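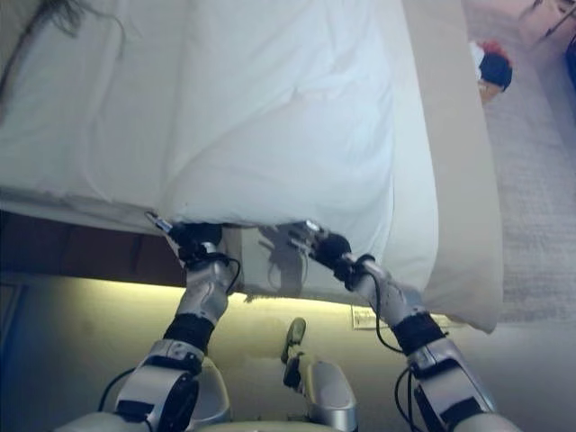

Mekora–Sowa communiqué on the Uvik crossing
Foreign Affairs > General discussion

tidewrack
Posted 2018-03-27
So the foreign ministers of Mekora and Sowa have put out their joint communiqué on reopening the Uvik crossing, and I've read the whole thing so you don't have to. It's 372 words. "Constructive" appears in every paragraph bar the one about the flags. The two sides "took note" of each other's positions, which after an October spent recalling each other's ambassadors counts as heavy petting.

Substance, such as it is: 600 permits a month for people who live within the border districts, a working group, and a second working group to agree the agenda of the first. Nothing on freight. Thoughts?

gumboot_diplomat
Nothing on freight because Sowa's customs people would have to admit the freight has been going through the whole time.
I'm calling it a win. Last year they couldn't agree on what to call the river.

Palliser
They still can't. Read it again, it's "the watercourse".

gumboot_diplomat
Oh for crying out loud.

quietly_furious
I'll be the grump then. My mum's family is from the Uvik side, and 600 permits is an insult. The old arrangement let through 2000 and there were still queues back past the grain silos. You can't cut something by more than two-thirds, have the ministers shake hands over it and tell everyone it's progress. And who picks who gets a permit? The text says "the competent authorities". I've met the competent authorities.

tidewrack
Fair cop on the numbers, I should have put the old figure in. But the old arrangement has been dead for years, so the comparison that matters is 600 against none at all.

quietly_furious
That's precisely the comparison they'd like you to make.
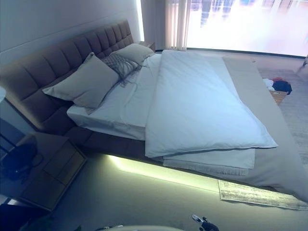 Palliser
I'm with furious on the principle and tidewrack on the arithmetic, a position that will please neither of you. What bothers me more is the review clause. Either party can suspend the permits "in light of circumstances", with no notice period and no definition of a circumstance. Mekora has an election coming. I'd expect circumstances.

saltbush77
Has anyone got the Citus briefing on this? They had someone at the talks and usually put up a decent summary, once you skip the page where they thank the hotel.

gumboot_diplomat
Citus predicted a full reopening "within weeks" the last time and the time before that. I read them for the maps.

saltbush77
The maps are good though.

borderline_case
Long-time lurker, dragged out by Palliser's comment. The review clause is lifted straight out of the veterinary agreement, the one about moving cattle for the spring grazing. Same wording, even the odd comma. That one has never been suspended once, through two changes of government and the business with the consulate windows. So I don't think it's the trapdoor you say it is. I think some tired official wanted to go home and had a template.

Palliser
Cattle don't vote and don't give interviews to the papers. I'd put no weight on that precedent whatsoever. Good spotting on the comma, mind.

quietly_furious
So the herd has had better access to Uvik than my aunt. Terrific. I'll let her know.

tidewrack
To be serious for a second, does your aunt's place fall inside the border districts as they've drawn them? The annex lists them by their old parish names and I couldn't match half of them up with a modern map.

quietly_furious
Depends which bank of "the watercourse" they measure from. I've asked the consulate. They took note.

saltbush77
Found the Citus thing. Full reopening expected within weeks.

gumboot_diplomat
How are the maps?

saltbush77
They've left the river off.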